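Notebook, 2020-10-22
Cindunance open day, Grurnham site

Went over with Erdal Dursun to see what Cindunance have been promising since July. Writing this up the same evening before the free pens wear off.

First thing to note: no hardware on show. The whole demonstration ran in simulation, on a projector, with a man from their applications side talking over it. The invitation said "live manipulation". Live in the sense that the simulator was running in the room with us, I suppose. Erdal asked straight away whether the real arm was on site and was told it was "between buildings".

The claim, copied off their slide: 107 trials of picking a small handheld object from a table, 2 failures. I asked what counted as a failure. Dropping it, they said. So a poor grasp that happens to hold goes down as a success, and so does a pick where the object ends up in an attitude you couldn't place it from. We had the same row over the Opoku rig and I thought we had settled it — write down the grasp pose and score it separately.

They use a BlackBerry-style phone as the test object, with a Franka arm and a parallel gripper. Fair choice in one respect, it's thin and has a proper shape to it. Less fair in another, as a rigid slab is about the kindest thing you can hand to two fingers.

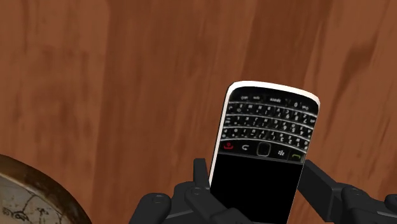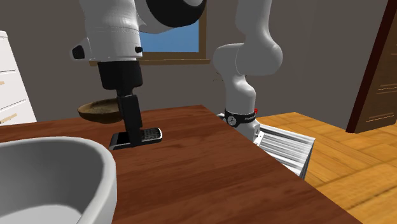

Both views from the simulator, same set-up.

Contact is where I stop believing it. I asked for the friction value between finger and casing and got "realistic defaults". Asked if they had varied it across the trials. They had varied the starting position and the lighting. Nobody on our side doubts that the planner can find a phone on a table. What we need to know is what happens when the fingers come down slightly off and the thing skids, and a single friction number won't tell us.

Table height was fixed too, and exactly known to the planner. Our benches at Wurnden are not flat and have never been flat. Erdal asked what clearance the fingertips had on the approach and they had to go and look it up. Still waiting on the answer.

To be fair to them:
— the rendering is good, and would do for training the vision side if the labels are clean
— the planner is quick. Slowest solve they showed was 18 ms and I watched the readout myself
— they let Erdal type in a few starting poses of his own, and it coped with all but the one hard against the bowl, where it sat and did nothing. Was told this was "conservative behaviour". I would log that as a failure. They don't.

Sandwiches all right. Talk overran by 53 minutes, mostly one chap at the front asking about licences.

Erdal is keener than I am. He thinks we should take the trial copy and put our own parts in, and that it costs us nothing except time. My answer is that time is the thing we're short of, but I've agreed to a small go at it on these terms: our friction measurements, table height off by a few millimetres either way, and grasp pose logged on every attempt. If they won't let us change the contact settings then I'm not interested.

To do
Erdal — write to Cindunance for the trial log, all of it, including the runs they threw out.
Me — dig out the Opoku friction sheets. Last seen in the cabinet by the compressor.
Both — no mention of any of this to purchasing yet.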